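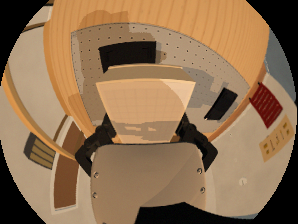 그림 8-1 시뮬레이션에서 두 손가락 그리퍼로 상자를 잡은 모습. 원형 시야의 가장자리로 갈수록 물체가 크게 휘어 보인다.

8장 그리퍼와 카메라를 함께 고르기

7장까지 따라오신 분이라면 이제 팔을 원하는 자리로 보내는 일에는 꽤 익숙해졌을 거예요. 역기구학도 풀어 봤고, 제어 주기를 바꿔 가며 끝점이 얼마나 떨리는지도 재 봤으니까요. 그런데 막상 팔 끝에 뭘 달지는 아직 한 번도 제대로 이야기하지 않았습니다. 이번 장이 바로 그 이야기예요. 저는 이 장을 쓰면서 제일 신났습니다(편집자에게 분량을 줄이라는 말도 제일 많이 들었고요).

먼저 고백 하나 하고 시작할게요. 제가 처음 그리퍼를 비교하던 시절에는 카메라를 그냥 고정해 둔 조건이라고 생각했습니다. 책상 앞에 카메라 하나 세워 놓고 손만 바꿔 끼우면서 성공률을 적었거든요. 표는 깔끔하게 나왔고, 저는 그걸 들고 발표까지 했습니다. 발표가 끝나고 뒷자리에 있던 Hsiu-ying Yen이 손을 들더니 딱 한마디 물었어요. "손가락이 물체를 가린 경우는 어떻게 세셨어요?" 저는 세지 않았습니다. 셀 생각도 못 했죠. 손가락이 두꺼운 그리퍼는 잡기 직전에 카메라가 물체를 놓치기 쉬운데, 저는 그걸 전부 '그리퍼의 실패'로 적어 놓았던 겁니다.

그림 8-1을 다시 보세요. 잡은 상자가 시야 한가운데를 차지하고, 그 뒤 타공 패널 위에 놓인 큰 검은 물체는 아랫부분이 상자에 가려져 있습니다. 손에 든 물건은 아주 잘 보이는데 그다음에 가야 할 곳은 잘 안 보이는 구도예요. 물건을 집는 데까지는 좋은 시야라도 내려놓을 때는 곤란할 수 있습니다. 그러니 이 장에서는 그리퍼 따로, 카메라 따로 점수를 매기지 않고 늘 짝으로 묶어서 다루겠습니다.

8.1 무엇을 비교할 것인가

이 장의 실험에는 그리퍼 4종이 나옵니다. 짧은 평행 손가락, 긴 평행 손가락, 관절이 있는 링크형 손가락, 그리고 흡착 컵입니다. 앞의 둘은 Plandus 시리즈의 기본 모델과 연장 모델이고, 링크형은 Wutik에서 나온 것을 씁니다. 흡착 컵은 Sabina Jayasinghe가 연구실에서 직접 깎아 만든 물건이라 상표가 없어요. 학생들은 그냥 '빨판'이라고 부릅니다.

잡을 물체는 상자 8종으로 제한했습니다. 컵이나 인형까지 넣으면 더 재미있겠지만, 물체가 너무 다양하면 차이가 손에서 왔는지 모양에서 왔는지 구분하기가 어려워집니다. 초판에서는 욕심을 부려 양말까지 넣었다가 표가 세 쪽으로 늘어났고, 읽은 사람은 교정자밖에 없었던 것 같아요.

카메라는 두 가지 배치를 씁니다. 작업대를 멀리서 내려다보는 고정 카메라와, 팔과 함께 움직이는 광각 카메라입니다. 광각 쪽은 손가락과 주변을 한꺼번에 담을 수 있어서 편리한 대신 왜곡이 심합니다. 작업대의 곧은 모서리가 영상에서는 활처럼 휘어 버리죠. 왜곡을 펴고 쓸지 그대로 학습기에 넣을지는 8.4절에서 따로 실험합니다. 저는 펴는 쪽을 좋아하고, 공동으로 실습을 설계한 Sylvain Ferrand는 그대로 쓰는 쪽입니다. 우리 둘은 이 문제로 아직도 합의를 못 봤고, 덕분에 8.4절은 두 사람 의견이 번갈아 나오는 조금 이상한 절이 되었어요. 양해해 주세요.

8.2 시뮬레이션부터 하는 까닭

실습은 모두 Clustaler 환경에서 시작합니다. 한 조합을 제대로 평가하려면 같은 시작 자세에서 여러 번 되풀이해야 하는데, 실물 팔로 그걸 하다 보면 금방 학기가 끝나 버려요. 이 장의 기본 과제는 조건을 섞어 모두 900회를 시도합니다. 컴퓨터에게 맡겨 두고 저녁을 드시고 오면 됩니다.

물론 시뮬레이션이 너그럽게 봐주는 것들이 있습니다. 마찰이 대표적이에요. 패드와 상자 사이의 마찰 계수를 조금만 높게 잡아도 어떤 그리퍼든 명인이 됩니다. 예전에 Muchen Shao가 링크형 손가락으로 기막힌 결과를 가져온 적이 있었는데, 설정 파일을 열어 보니 상자가 거의 접착제 수준으로 붙게 되어 있더군요. 결과가 지나치게 좋으면 축하하기 전에 마찰값부터 확인하세요! 저도 같은 실수를 두 번 했습니다.

조명도 신경 써야 합니다. 그림 8-1의 상자 앞면을 보면 밝은 부분과 어두운 부분의 경계가 면 위를 지나갑니다. 사람 눈에는 그냥 그림자지만, 모서리를 찾는 알고리즘은 이런 경계를 상자 모서리로 착각할 수 있습니다. 그래서 우리는 광원 위치를 시도마다 바꾸고, 그 값을 반드시 기록에 남깁니다. 기록하지 않은 무작위화는 나중에 원인을 찾을 때 정말 골치가 아파요.

8.3 기록지 만들기

본격적으로 돌리기 전에 기록지를 먼저 만듭시다. 성공과 실패 두 칸짜리 표는 쓰지 마세요. 제가 앞에서 말한 그 발표가 바로 두 칸짜리 표에서 나왔습니다. 적어도 다음 항목은 나누어 적습니다.

접근 중 물체를 시야에서 놓침
패드가 닿았으나 미끄러짐
들어 올린 뒤 자세가 틀어짐
내려놓을 자리를 찾지 못함
제어기가 시간 초과로 멈춤

마지막 항목은 Chaminda Siddiqui가 넣자고 해서 들어갔습니다. 처음에는 굳이 필요할까 싶었는데, 제어기를 Amarasinghe 방식으로 바꾼 다음부터 이 칸이 부쩍 바빠졌어요. 힘을 부드럽게 올리는 대신 시간을 오래 쓰는 제어기라서, 제한 시간을 그대로 두면 멀쩡히 잡고 있는 도중에 실패로 찍힙니다. 제한 시간을 늘릴지, 느린 것도 단점으로 볼지는 여러분이 정하셔야 합니다. 어느 쪽이든 괜찮지만 실험을 돌리기 전에 정해 두세요. 결과를 보고 나서 기준을 고치면 마음에 드는 손을 편들게 됩니다.

시작하기 전에 생각해 보기

하나. 손가락이 긴 그리퍼와 짧은 그리퍼를 같은 카메라 위치에서 비교하는 것은 공정할까요? 공정하지 않다면 카메라를 얼마나 옮겨야 할까요?

둘. 시야 중심의 왜곡은 작고 가장자리의 왜곡은 큽니다. 잡을 때와 내려놓을 때 중 어느 쪽이 왜곡의 영향을 더 받을지 예상해서 적어 두세요. 8.4절을 읽고 나서 다시 펼쳐 볼 겁니다.

셋. 여러분이 지금 쓰는 그리퍼의 실패를 위 항목으로 나눈다면 어느 칸이 제일 많을까요? 짐작으로 먼저 써 보고, 첫 실습 결과 옆에 나란히 붙여 두시기 바랍니다.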